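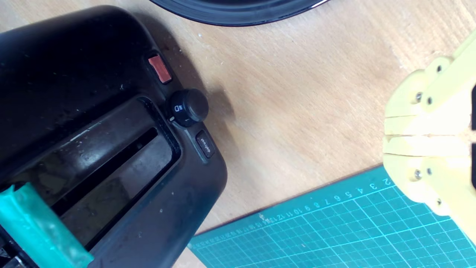 Sports Writing, Session 3: The Transfer Story

Welcome back, everybody, and thank you for the match reports, which I read over the weekend with a great deal of coffee. Tonight we move off the field and into the office, where players get signed, loaned, sold and let go.

A transfer story is short, and the first sentence has to carry most of the load. Who is moving, from where, to where, and for how long? Take our practice club, Nirkley, and their left back, Chiến Diệp. A good opening might go like this:

Nirkley have signed left back Chiến Diệp from Plunau on a loan that runs until the end of the season.

Plain as toast, I know, but a reader who stops right there has the news. After that you can stretch out a little - his age, his old clubs, how many games he played. If Plunau tell you he played 2638 minutes last year, check it against the league's own record before you print it, and then ask yourself if "12 starts this fall" would mean more to the person reading on the bus.

Words to watch

Undisclosed fee: the clubs won't say. Don't guess.
Free transfer: no fee between clubs. The player still gets paid, and so, usually, does the agent.
Option to buy: a choice. An obligation to buy is a different thing, and I see the two mixed up every single year.

Quotes

Club statements love the word "delighted." One is plenty. Hạnh Tiêu, who covered Hakau for years and visits us in January, likes to call the club a player is leaving, and I hope you'll ask her about it.

For next time

Write up the Sầm goalkeeper move from the fact sheet, 599 words at the very most. Bring two printed copies, double spaced, and leave me wide margins, please - I do go on.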